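Automation in Small Workplaces
Handout 4: Planning and budgeting for a two-arm packing cell
Notes by Sofia Spanos, revised May 1, 2024

Bring these notes to the seminar. You will also need the blank budget sheet from Handout 3 and a calculator.

1. Start with the task

Most bad purchases begin with a catalogue. Write down the task first, in one sentence, and leave out any mention of a machine. For the Draltthorpe exercise the sentence is: "Put a small packaged item into an open paper box and leave the box standing." Everything you ask for money to buy should be traceable to that sentence.

Then list what the task needs in terms of reach, grip and sight. Two arms cost more than one, so you must be able to say what the second arm is for. In box work it is usually there to steady the box or to help guide the item in.

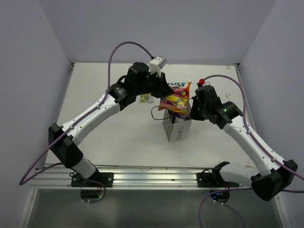

Should the two arms be bought from the same supplier?
It is usually cheaper over the life of the cell, as spare parts, software and training are shared, but ask for a separate price for each arm so that you can compare offers.

2. What goes in the budget

The price of the arms is the figure everybody remembers. Students regularly leave out the following, and lose marks for it:

Grippers and spare fingers
Cameras, mounts and cables
Table, rail and enclosure
Delivery and installation
Operator training
Test stock (boxes and goods that will be spoiled)
Yearly service

In the exercise, the Garkisthorpe quote includes the rail and the Bometti quote doesn't. Bometti lists it as an extra at £1,621. Put the two quotes on the same footing before you compare them. Last October two groups chose Bometti on the headline price and had to redo the whole sheet.

Service contracts need care too. Garkisthorpe charges by the year. Thongdee, the third supplier, charges by the visit and allows two visits free. Work out both over 52 weeks, then over the full life of the equipment – the order may change.

3. Floor space and services

Measure the room before asking for quotes. Allow for the table, for a person to stand at the front, and for the access panels to be opened. Check the power supply and the width of the door. Dulce Maldonado will bring the floor plan for Draltthorpe to the seminar. The plan is drawn without furniture, so add the benches yourself.

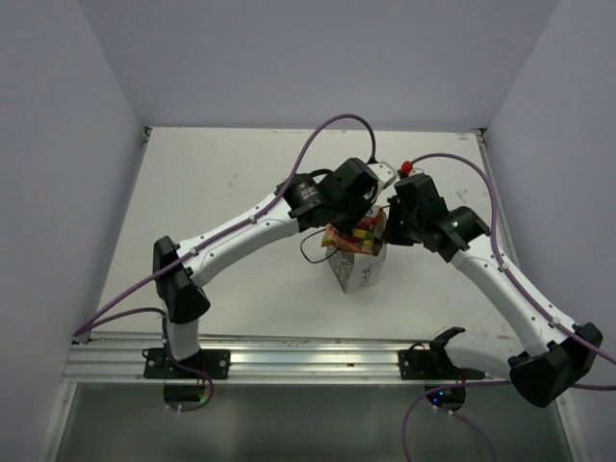 Test stock deserves its own line, and it should be the real goods wherever possible. Suppliers like to demonstrate with solid blocks, which keep their shape and are easy to hold. A crinkled snack bag going into a paper carton is a harder trial, as both the bag and the carton can give under the grippers. Write into the order that acceptance tests will use your own packaging, and say who pays for it. Cables are the other thing to raise at this stage. On these arms the purple cable is clipped along the upper link and then loops high above the left gripper, so the height and width of any enclosure must allow for the cable as well as the arm. Ask each supplier for the clearance in writing.

4. Timetable

The Draltthorpe case allows 11 weeks from order to first use. Treat delivery and installation as separate steps. Training can't be finished until the cell is in place, but the reading part can be done earlier. Show any waiting time on your chart, even when no money is spent in it.

5. For the seminar

Work in the same pairs as before. Refugio Cortés and Yolotzin Cortés will act as the buyers, and Jaqueline Cisneros will answer for the suppliers. Each pair should bring:

One completed budget sheet, with all three quotes on the same footing
A one-page timetable
A short note on which item you would cut first if the budget were reduced

Marks are given for clear working. A total with no working gets no marks, even if it is correct.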